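Kapitel 5
Der Tisch als Arbeitsplatz: Freiräumen, Ordnen, Dekorieren

Ich gebe es gleich zu: Mein eigener Esstisch ist meistens voll. Post, Schlüssel, eine Tasse von gestern, dazu das Ladekabel, das zu keinem Gerät mehr passt! Als ich noch bei Novirano in der Einrichtungsberatung gearbeitet habe, war mir das ein bisschen peinlich (den Kundinnen und Kunden habe ich ja ständig das Gegenteil gepredigt). Inzwischen sehe ich das lockerer und fange jeden Kurs mit genau diesem Tisch an.

In diesem Kapitel geht es um die Tischfläche und um das, was dauerhaft darauf stehen bleiben darf. Meine Kollegin Amra Radulović nennt solche Stücke »Bleiber«. Ein Bleiber hat einen festen Platz, am liebsten am Rand oder an einem Ende des Tisches, und er muss umziehen können, wenn acht Leute zum Essen kommen. Ein Blumentopf ist so ein typischer Fall, gern mit künstlichen Blumen, die kein Wasser brauchen und auf Holz keine Ringe hinterlassen. Ich mag auf honigbraunem Holz besonders Creme und blasses Rosa, aber darüber lässt sich wunderbar streiten.

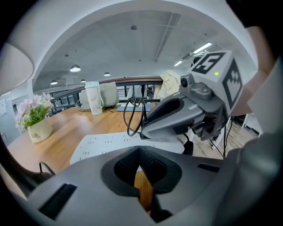

Wie viel Dekoration verträgt ein Tisch, an dem auch gearbeitet wird?

Mir reicht ein einziges Stück, höchstens 2, wenn der Tisch lang ist. Alles andere kommt auf ein Tablett oder ins Regal, und zwar bevor die Arbeit anfängt.

Bevor wir zum Ordnen kommen, noch ein Wort zur Pflege. Kunstblumen stauben ein, und zwar schneller, als man denkt! Ich nehme einen weichen, trockenen Pinsel und gehe von innen nach außen über die Blüten, dann kommen die Blätter dran. Den Topf wische ich feucht ab und hebe ihn beim Putzen immer an – geschobene Keramik macht Kratzer, das habe ich an meiner alten Platte gründlich ausprobiert. Filzgleiter unter dem Boden helfen auch.

Für Abschnitt 5.1 brauchen Sie einen Tisch, ein Tablett und eine Viertelstunde Zeit. Räumen Sie bitte vorher nichts weg, wir fangen mit dem Durcheinander an.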